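Emptying the desk: notes on a drawer, a cable and a wall

October 2, 2019

Filed under: Rooms, Storage

In April I wrote that I would deal with the desk "once the shelving was finished." The shelving was finished in June. This post is the desk.

Some background for anyone who did not read the earlier entries. I work in one ground floor room that also has to hold a refrigerator, two shelving units and whatever is waiting to go to the workshop on Drostinley. The floor is concrete, which is good for chairs and bad for anything dropped. One wall is brick. I like the brick, but it sheds a fine red dust that settles on every horizontal surface within arm's reach, and a white surface shows it within a day.

The method I use for emptying furniture is the one Hywel Samuel described to me when he moved his bench. Everything comes out of one compartment at a time, goes into one box, and the box stays closed for two weeks. Items retrieved from the box during that period have earned a place. The rest go to storage or out the door. It is slow and it produces a box in the way of the refrigerator, but the error rate is low. On the kitchen cabinets I threw out only one thing I later had to buy again, a jar funnel.

The drawer went first. It is shallow, so it had become the place for flat things: manuals, receipts, sanding sheets, a Zaltex catalog from a year I would prefer not to check. Underneath the flat things was a layer of screws, which is the normal end state of any drawer in a room where furniture gets assembled. I sorted the screws by head type and gave up on sorting by length.

With the drawer empty I wiped the base with a barely damp cloth and left it open overnight. The runners had picked up a good deal of brick dust mixed with old grease. A dry toothbrush removed most of it. I did not re-grease them. Diệp Bạch uses candle wax on hers and reports no problems, so I may try that if they start to bind.
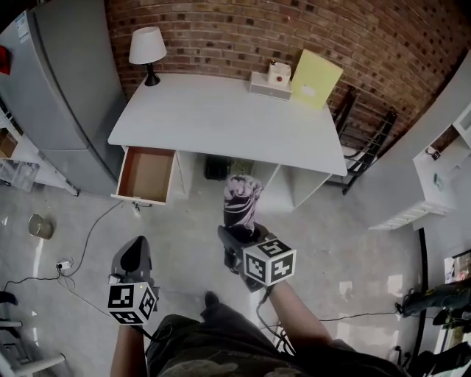 Desktop layout is a question of edges. The middle of a desk should belong to the work, and anything permanent should sit on the perimeter, where it costs the least area. I tried several arrangements on paper before moving anything and they all ended in the same place, with the tall item in one back corner and the flat items in the other. The lamp with the white drum shade has the back left corner, and its slim base takes up so little of the top that I have stopped looking for a clamp-on version. The back right is for flat things against the wall, plus the small white box with the red dot, which sits on top of them and so uses no extra area at all. I would like the pale yellow folder or board to live somewhere other than against the brick, but a wall file means drilling, and drilling old brick means more dust.

Lâm Đàm asked whether I had considered turning the desk to face the room. I had. It would put my back to the wall and the cable run across the walking route to the refrigerator, and I already step over more cable than I want to. Facing the wall also keeps the screen free of reflections in the afternoon.

Cables are the unfinished part. The present arrangement is a black cable that loops over the floor to a white power connection, with thinner wires going off from there. It works electrically. It does not work with a broom. The options I have priced:

A floor cord cover, rubber, cut to length. Cheapest, but it needs a clean, flat floor, and the concrete has a slight ridge.

Adhesive raceway along the foot of the wall. Neat, but the adhesive will not hold on brick that sheds. Sơn Kiều tried it in the back room and it came down inside a month.

A tray under the desktop, made by Otano, that takes a power strip and leaves a single cord going down. It would share the knee space with what I keep there, so that would have to move.

I am leaning toward the tray. The screws supplied with it are longer than I would trust in a top of unknown thickness, so shorter ones will come out of the sorted screws.

The results of the two-week box, for the record: a tape measure, a pencil sharpener, the good scissors and one manual came back. The catalog was recycled. The sanding sheets went to Phúc Phí, who will use them. I kept a spare set of shelf pins from Trình in a labeled envelope, against my own rules, on the grounds that the holes in that unit are a size I have not been able to match anywhere else.

What goes in the drawer from now on is limited to things used at the desk. I cut two dividers from scrap and have not glued them, so that I can move them once I know what the widths should be. If it fills with screws again I will take it off its runners and store it upright.

Still to do: felt pads under the metal chair, which scrapes on the concrete; a second coat on the shelf edge by the door; and the lower shelves to the left of the refrigerator, which hold things I put down there during the summer and did not pick up. I will start on those when the tray is in.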